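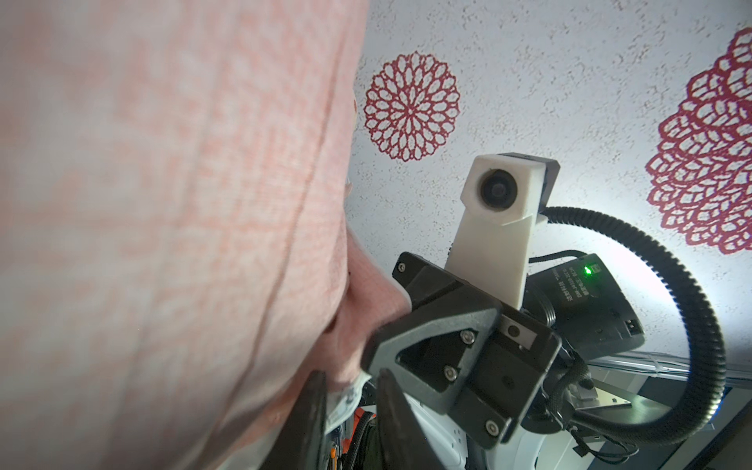
Salmon pink and cream, close up.

Home | Film | Stage | Music | Listings | Subscribe

The festival that runs on one projector

November 2018
By Kylie Maihi

The Tirnden Short Film Weekend received 457 entries this year and will show 60 of them. All of the screenings take place in one room, the former dance hall on Ansari Street, which holds 96 people if the back row is willing to sit on benches.

Merle Tomoana has programmed the festival since it began. She watches every entry to the end, including the bad ones, and takes notes in pencil. The submissions window opens in June and she usually finishes in early fall, working at night after her job at the county records office.

"I used to stop after two minutes if I didn't like something," she said. "Then I went back to one I'd dropped and the last scene was the best thing I saw that year. So now I sit through them."

The rules are short. A film has to run 15 minutes or less, and it can't have been shown in the county before. There is no entry fee for first-time directors. Everyone else pays a small charge that goes toward renting the hall and the sound equipment.

This year's program leans toward films set indoors. Tomoana says that wasn't planned. Many of the entries came from people working with little money and a borrowed apartment, and bedrooms and kitchens are cheap places to shoot. One block on the first evening, called Lights Out, is made up entirely of stories about people who can't sleep. It opens with a comedy about two sisters sharing a room during a heat wave and closes with a silent piece about a night nurse trying to rest at noon.

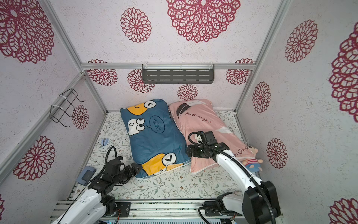

Where the money comes from

For its first few years the weekend was paid for mostly out of ticket sales. Rarkby, a local printing firm, now covers the programs and posters, and the Skenance arts fund pays a travel allowance to directors who live out of state. Tomoana would like to raise the allowance – at the moment it buys a bus ticket and perhaps one dinner.

A second projector is also on the list. The current one overheated during the closing block last year, and the audience waited in the lobby while it cooled down. Most of them came back in.

Tickets are sold by the block or for the full weekend. The audience award is decided by paper ballot, and the winning film is shown again on the final night, after the last block and before the hall has to be cleared.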